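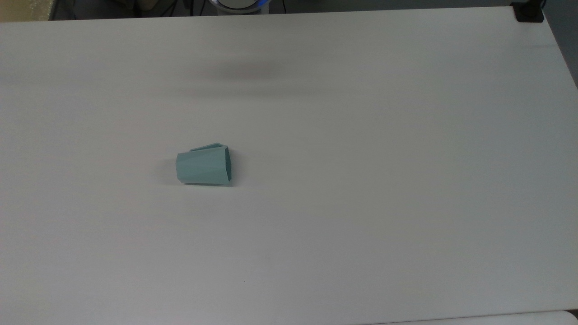

Music Business I
Unit 6 handout: How a live show pays
November 2019

Reading for this unit: chapters 8 and 9. Bring a calculator to class.

Last time we covered recorded income. This unit is on the money from a single concert, from the offer sheet to the settlement at the end of the night. Festivals work differently and come later.

Who is at the table

The artist is usually represented by a booking agent, who takes a percentage of the fee. The promoter buys the show, rents or owns the room, sells the tickets and carries most of the risk. The venue may be the promoter or may only be a landlord. The record label normally has no part in the deal unless the artist has signed a contract that gives it a share of touring income. Check for this before you work out anything else.

Three common deals

Flat guarantee. The artist gets a fixed fee no matter how many tickets sell. Openers are nearly always paid this way.

Door split. There is no fixed fee. The money left after agreed expenses is divided by percentage. A bad night can leave the artist with nothing.

Guarantee versus percentage. The artist gets the guarantee or a percentage of the net, whichever is larger. On an offer sheet it is often written "vs." Students confuse this with "plus," where the artist gets the guarantee and also a share of what is left. Read the line twice.
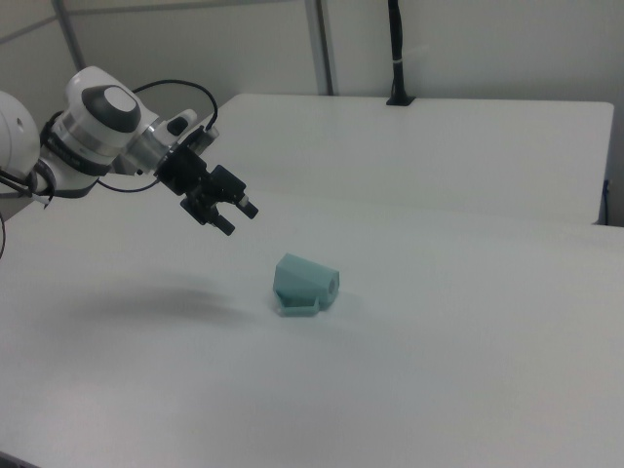
White robotic arm with a black gripper over a white tabletop.

Worked problem

Erora is signed to Drorico and is headlining one night at the Kelmendi, capacity 395. Tickets are $40 and the show sells out. The offer is a guarantee of $3000 vs. 85 percent of net. Agreed expenses, including the opener, Stusska, come to $3000. Drorico has no share of touring income. Ignore taxes and ticket fees.

Gross: 395 x $40 = $15,800
Less expenses: $15,800 - $3000 = $12,800
Artist share at 85 percent: $10,880
Guarantee: $3000
Artist is paid: $10,880
Promoter keeps: $1,920

Remember that the $10,880 is not take-home pay. The agent's commission, the manager's commission, the crew, the van and the hotel all come out of it.

Now redo the problem with half the tickets unsold (use 197 paid) and see which side of the "vs." applies. Then find the lowest number of paid tickets at which the artist earns more than the guarantee.
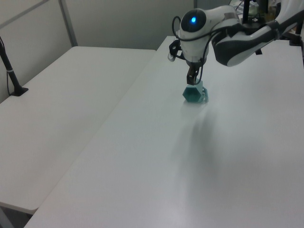
Settlement

Settlement takes place in the office after the doors close, or during the headliner's set if the tour manager is in a hurry. The promoter brings the ticket report and receipts. The tour manager compares each expense with the offer sheet. An expense that was not on the sheet can be disputed, and this is where most arguments start. Typical ones:

- extra security hired on the day
- advertising charged at full rate when a discount was given
- catering above the agreed amount
- free tickets beyond the guest list limit

Merchandise is settled separately. Many rooms take a cut of sales, sometimes with a lower rate on recordings than on shirts. Get the rate in writing with the offer.

For next class: both parts of the redo problem, work shown. The sample offer sheet from July has the old expense lines, so use the new one in the course folder.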